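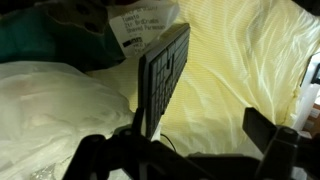 Who may enter the sorting event at the Dillbridge student competition? Any school club that has trained its own machine and has registered by the last Friday in January.

The rule was printed on the first page of the handbook, and Inger Hjaltested had read it aloud to the members of the Pultden Robotics Club on the day they signed their names beneath it. She read it again on the evening of 13/04/2023, this time to herself. The final round was four days away. The club's entry, registered as Clarnska, had been given a score of 19 in the qualifying round, and the minimum for the final was 28.

A second qualifying attempt was permitted by appeal. The appeal had been granted on Monday, in a letter of two sentences.

The task was simple to state. Household articles of mixed kinds were to be taken up, one at a time, and put in their proper places. Soft articles were the difficulty. The club had recorded 508 practice runs since the fall, and in nearly all of the poor ones the trouble had begun with cloth or thin plastic, which never lay the same way twice.

Inger wrote the date at the top of a new page in the log. Under it she wrote the change that had been agreed upon that afternoon: slower approach, lighter grip, no second attempt on the same fold. The younger members had argued against the slower approach. Speed counted for a quarter of the score, and they had worked hard for it. The vote had gone against them by one, and they had stayed to help anyway.

"Bag first," she said, and the talking stopped.

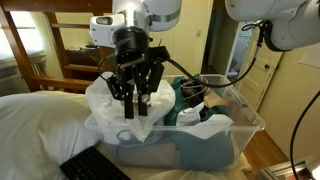
Palacios thought the lighter grip was a mistake and said so, quietly, from beside the door. A machine that would not commit to a hold would lose the cloth as well as the plastic, and the judges at Dillbridge took off points for every article dropped.

Inger did not answer at once. She entered the objection in the log, as the club's rules required, and put the initial P beside it.

"We will run it both ways," she said. "Yours after mine. The same order of articles, and the better result goes to Dillbridge."

"And if they come out even?"

"Then we use yours. You will be the one explaining it to the judges."

Palacios came away from the door and asked for the pen.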